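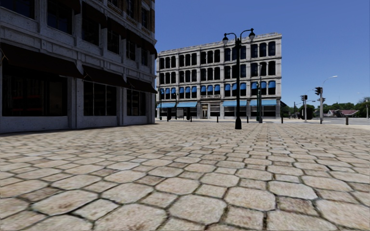
**Subject:** Re: Budget for simulation machines, second half of year

Hello all,

Thank you Evaristo for the fast reply. I answer below your text.

> On the list, Evaristo Montes wrote:
>
> Before we sign with Flisell I want to know what we need in March and what can wait. Do we buy two workstations, or one workstation and rented hours at Zomow? Also, is the plaza map good enough for the delivery robot, or must we pay Benmoussa for a new one?

My proposal is one workstation now and 200 rented hours. The big runs come only before a release, and in other weeks a second machine would stand without work. If we use more than 100 hours in one month, we can discuss it again.

About the map: I would keep it. It has the wide cobbled area, bollards near the road, a street lamp in the middle and traffic lights on the right. For planning the route across the plaza this is enough for me. What I miss is rain and people walking, and both we can add ourselves – it is work, but no invoice.

The quote from Benmoussa has 952 euros for each extra map, without support. I prefer to put this money in the wheel encoders for the Boramura base, where the delivery time is long and the price goes up to 102 euros per piece.

One question is still open for me. Does the Flisell warranty cover the graphics card when we change the power supply? I did not find it in the PDF. Please write to the list if you know it, then I can finish the order sheet.

Best regards,
Ilmar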